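3. Data and Method

3.1 The screening and its coverage

The material for this study is the online coverage of one invited screening and the party that followed it. The film was a mid-budget comedy distributed by Stilinia. The screening was held on a Monday at the Rees, a hotel with its own small cinema, and was hosted by the drinks company Lindeo together with the fashion monthly Divar. This pairing of a brand host and a magazine host is common for events of the type, and it matters for the analysis because each host has an interest in being named in the first lines of any report.

We collected every English-language item that mentioned the event and was published before the film opened to the public. Items were found through two news search services and by following links from the pages already in the set. Reposts with no change to the wording were removed. The final set holds 13 items: party reports, photo galleries with captions, and short entries in gossip columns. Together they contain 1322 sentences, counting each caption as one sentence even when it had no verb.

The set is small. We chose a single event so that differences between items could be put down to the outlet and the writer, with the guest list, the venue and the film held constant. A larger set drawn from many events would allow stronger claims about frequency, and we make few such claims here.

3.2 Coding

Each sentence was given one main code. The codes were: attendance (who was there), appearance (clothes, hair, shoes), sponsor (any mention of a host or a product), film (plot, cast, opinion of the film), talk (quoted or reported speech), and setting (rooms, food, drink, furniture, weather). A sentence that did two jobs was coded for the main clause. Where a list of names was followed by a remark on one guest's dress, the sentence was coded as attendance.

The coding was done twice by the author, with a gap of 10 weeks between rounds. Sentences that received different codes were read again in context and settled one by one. Most of the disagreement was between talk and film, as when an actor was quoted on what a stunt had been like to shoot. These were all placed under talk in the end, on the ground that the report offered them as a sample of the actor's company and told the reader little about the film.

4. Results

4.1 Order of information

The party reports follow a steady order. The opening sentence names the hosts and the film, and nearly always the venue. Attendance comes next, in a list that runs from the cast to better known guests outside the cast and then to people described only by trade ("model," "designer," "socialite"). Talk follows, usually with two or three actors. Setting is left for late in the item, and the film itself is mentioned again only at the close, where the release date is given.

The gossip columns break this order. They start with talk or with a small event, such as a guest leaving early, and name the hosts late or leave them out. In 3 of the items neither Lindeo nor Divar appears at all. All of these were written by columnists who, judging by their text, were at the party and not at the screening.

The galleries are close to pure attendance. Captions give names from left to right and then the credit of the photographer or agency. Appearance is coded less often in captions than we expected, and it tends to be found in the paragraph that introduces the gallery.

4.2 The place of the film

Opinion of the film is rare in every type of item. Where it does occur it is attached to the audience ("the room laughed from start to finish") and is seldom given in the writer's own voice. Reports of laughter come early and are short. No item describes a scene in detail. A reader who wanted to know what the comedy was about would learn the names of the leads and the general situation, and little else.

This fits the function of the reports as other writers on publicity have described it. The screening supplies a reason for the guests to be in one place, and the guests are the news. Our set adds that the same holds even for outlets that review films elsewhere on their pages. In those outlets the party report and the review were kept apart, written by different people, and did not link to each other.

4.3 Setting as filler and as evidence

Setting sentences are few and they vary more than any other code. Some are general and could be moved to a report of another party without change: the room was packed, the bar was busy, the music was loud. Others name a thing that only a person in the room would be likely to mention, such as a tablecloth pattern, a dish that ran out, or cups left on a table. We call the second kind presence details. They tell the reader nothing about the famous guests, but they support the claim that the writer was there, and they cluster in items with little or no quoted speech.

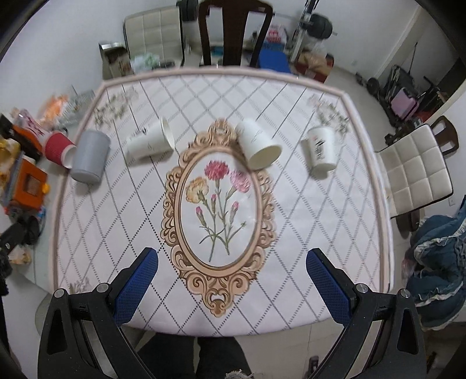

Figure 1. Cups lying on their sides on a tablecloth printed with carnations.

4.4 Presence details and quotation

When the items are sorted by the amount of talk they contain, presence details fall as talk rises. Writers who had spoken to a lead actor moved from the guest list straight to the quotes. Those without quotes used setting in the same slot. One gossip column gave a full paragraph to the food and the seating before naming a single guest.

Sponsor sentences show a different pattern. Lindeo's product is mentioned as part of the setting (guests "sipped" it, or it was "flowing"), so that the sponsor is named while the room is being described. These sentences were coded as sponsor. If they had been coded as setting, the share of setting in the party reports would be larger, and the contrast with the galleries would be sharper. The wording of several of them is close enough to suggest a shared source, probably the press note sent out with the invitation, although we were not able to obtain a copy.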